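Prurik Project: Minutes of the Fortnightly Meeting
Held in the upstairs room at Lostdale, 14/08/2019

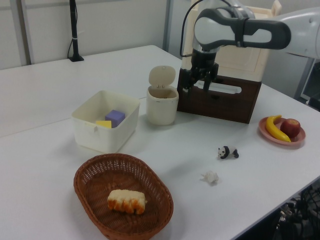
Present: Sille Frandsen (chair), Jouko Vainio, Dagný Hallgrímsson, Brynhildur Bundgaard, Nanna Blöndal (minutes)
Apologies: none received

1. Welcome and previous minutes

Sille welcomed everybody back after the summer break and said how very nice it was to have all five of us round the same table again, which hasn't happened for longer than any of us would like. Jouko was thanked warmly for the rye bread and the cheese. The previous minutes were agreed with one correction from Brynhildur: under item 4, "the lid set" should have read "the bin set", as the lidded box had not been bought at that time. Nanna apologised and has put it right in the shared copy.

2. Recordings so far

Dagný gave the figures. We now have 3550 recorded episodes of tidying, of which 2050 have been checked and labelled with the start and end of each grasp. She was rather pleased with this (and so were the rest of us!) and said the checking had become a good deal quicker once she and Brynhildur agreed to work through one container at a time, all the basket episodes together, then all the box episodes, and so on. Before that she had been going by recording day and kept having to remind herself what counted as a finished placement for each one.

There was a fairly long discussion about what does count. The written rule says the object must be released and at rest within the rim of the container. Jouko pointed out that the banana can quite happily be at rest with one end over the edge of the basket, and that he and Dagný had been marking these differently. After going back and forth, and looking at several of the episodes on Jouko's laptop, we agreed that an object touching the bottom of the container is in, and an object held up only by the rim is not. Dagný will go back over the basket episodes with this in mind. Sille asked that the new wording go into the labelling notes as it stands, with no further clauses, please.

Action: Dagný to re-check the basket episodes. Nanna to update the labelling notes.

3. The main result: pausing above the object

Jouko presented the comparison we have all been waiting for. To recap for the record, the method under test has the arm stop for a short moment above the object, take a second look, and correct the angle of the gripper before it goes down. The plain method goes straight down on the strength of the first look. Both were trained on the same episodes and tried on the same layouts of the table, with the same toys and containers.

With the pause, 80 per cent of the attempts ended in a correct placement. Without it the figure was 60 per cent. Jouko was careful to say that the gain is not spread evenly. Nearly all of it comes from the long or awkward objects, the banana above all, where a gripper coming down at the wrong angle tends to push the thing along instead of picking it up. For the foam blocks the two methods are so close that he wouldn't want to claim anything, and for the apple the pause seems to make no difference one way or the other.

Brynhildur asked whether the extra time was being counted against the method. Jouko said it wasn't at present and that it should be, and he would add a column for it. Sille said this was a very fair question and one a reviewer was bound to ask, and that she would much sooner have it from Brynhildur over coffee than from a stranger in writing.

Dagný wondered whether the panda ought to be reported separately. It is small and stands upright, so a grasp that is a little off will tip it, and then the second look is looking at quite a different shape. Jouko thought this was well worth doing but warned that we may have too few panda episodes to say much. Left open until he has looked.

Action: Jouko to add the time column and to see how many panda episodes there are in the test set.

4. Layouts for the next round

Brynhildur has drawn up the next set of layouts and passed the sheets round. She has tried to get away from our old habit of putting the plate on the right and the open box on the left, as the trained arm may simply have learnt where things usually are. Half of the new sheets swap them over, and the wicker basket, which has lived at the front of the table more or less since we began, gets a turn at the back. Everybody liked these very much.

The little bin will stay with its lid up for this round. Nanna asked about beginning with the lid shut, and Jouko felt, with some regret, that opening it is a task of its own and would muddle the comparison. It goes on the list for February.

Action: Brynhildur to send round the final sheets. All to read them before recording starts.

5. Sharing with Prokanness

Sille has had a friendly letter from Prokanness, who would like to try the pausing method on their own table with their own objects. We were all in favour. Jouko asked that they get the checked episodes only, and that the old labelling rule not go out by mistake.

Action: Sille to reply. Jouko to prepare the folder once Dagný has finished under item 2.

6. Any other business

The order from Nørgaard for replacement gripper pads has still not come. Nanna will ring them. Dagný has a spare key to the upstairs room if anyone is in need of one.

Sille thanked everyone for a long but cheerful meeting. The next one is in a fortnight, same room, and Brynhildur has offered to bring the cake.

Minutes taken by Nanna Blöndal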